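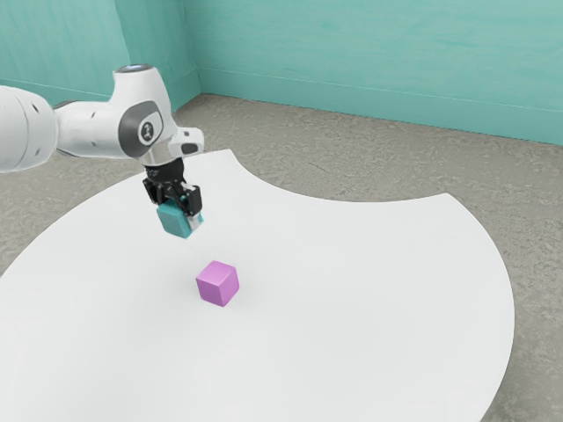
Why Do Things Fall Down?

Have you ever dropped a piece of toast and watched it land on the kitchen floor, butter side down? Of course you have, everybody has. Maybe you said "Oh no!" and maybe the dog was very pleased about it. But did you stop to wonder why the toast went down at all? It could have floated off toward the window, or drifted up and stuck to the ceiling. It never does, and people have been puzzling over that for thousands of years.

The answer has a name, and you have probably heard it before: gravity.

What is gravity?

Gravity is a pull. Everything that is made of stuff pulls on everything else that is made of stuff. Your shoe pulls on your bed. Your bed pulls on your shoe. You are even pulling, ever so gently, on the page you are reading now! The trouble is that these pulls are so tiny that you can't feel them. A thing has to be really, really big before its pull gets strong enough to notice.

And what is the biggest thing anywhere near you? It's the Earth - the whole round planet under your feet, with all its rock and water and mountains. The Earth pulls everything toward its middle. When we say "down," what we really mean is "toward the middle of the Earth." Children on the other side of the world have a "down" that points the opposite way from yours, and their toast lands on the floor just the same.

Do heavy things fall faster?

Most people guess yes. It feels right, doesn't it? A rock seems like it ought to beat a pebble. Here is something you can try at home, and it only takes a minute.

Find 2 sheets of paper that are the same size. Crumple one of them into a tight ball and leave the other one flat. Hold them both up as high as you can, one in each hand, and let go at the same moment. The ball drops quickly, and the flat sheet swoops and wobbles and takes its own sweet time.

But wait - they weigh the same! You didn't add anything to the ball, you only squashed it. What slowed the flat sheet was the air. Air is made of teeny bits too small to see, and a wide, flat sheet has to push a lot of them out of its way. On the Moon there is no air to push, so a feather and a hammer dropped together land together. An astronaut tried it there once, and it worked beautifully.

What would you weigh on the Moon?

The Moon is smaller than the Earth and has less stuff in it, so its pull is weaker. Your weight there would be only one sixth of what it is here. Imagine a big brown bear called Wimon, who weighs 400 pounds at home in the forest. On the Moon his scale would read a little less than 67 pounds! He would still be every bit as large and furry, and he would still need just as much lunch. He would simply be able to jump a great deal higher, which might be rather a surprise for a bear.

Words to remember

Gravity: the pull between things.
Weight: how hard gravity is pulling on you.
Planet: a big round world, like Earth, that travels around a star.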